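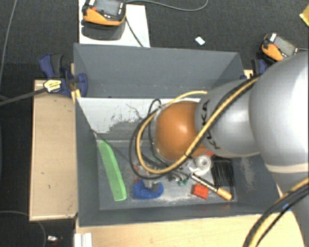 Unit 4: Bins, Totes and Small Loose Items
Storage and Order Picking, course notes
Instructor: Petro Maksymiv

Reading before class: chapter on container types, plus the Redine handout on slotting.

4.1 What we mean by a bin

For this course a bin is an open container that holds goods and that someone or something reaches into from the top. A tote is a bin that travels. A bin that stays on its shelf is fixed stock. The words get mixed up on the job, so check what a site means before you write anything down.

4.2 Wall shape

Straight walls give the most floor area for the outside size. Sloping walls give up some floor, but empty bins will nest and items that land on the side tend to slide down. Deep bins hold more and are slower to pick from. An item lying flat against the foot of a wall is harder to get hold of than the same item in the middle.

4.3 Mixed contents

Most bins in the practice set hold mixed household and personal care goods. Sort them by how they behave when handled:

Long and thin: combs, toothbrushes, spatulas. They come to rest at any angle and like to lean in corners. Pick near the middle of the length.
Soft or fuzzy: scrubbers, brush heads, sponges. The outline gives under pressure, so measure these without squeezing.
Small and hard: caps, clips, blocks. They end up behind or under bigger items and are the ones most often missed in a count.

Colors are no guide to type. Two green items may need two different grips.

4.4 Wear

Bins scuff on the inside first, on the floor and the lower part of the walls. Pale streaks on gray plastic are surface wear and can be left alone. Dark scrapes on a light panel look worse than they are, but run a gloved finger over them. If the finger catches, write it up. Cracks at a corner or along the rim mean the bin comes out of use the same day.

Wear also matters for counting. A thin item is easy to overlook against a scratched background.

4.5 Worked problem

The Cukano stockroom has 1,340 small items to put away. A bin is filled to no more than 500 items. How many bins are needed?

1,340 divided by 500 is 2.68, so three bins. Two are full and the third holds 340. Label the third bin as part full.

4.6 For next class

Bring your count sheets from the Jesico exercise. Be ready to say which items you missed on the first count and where in the bin they were lying. Unit 5 starts with labels.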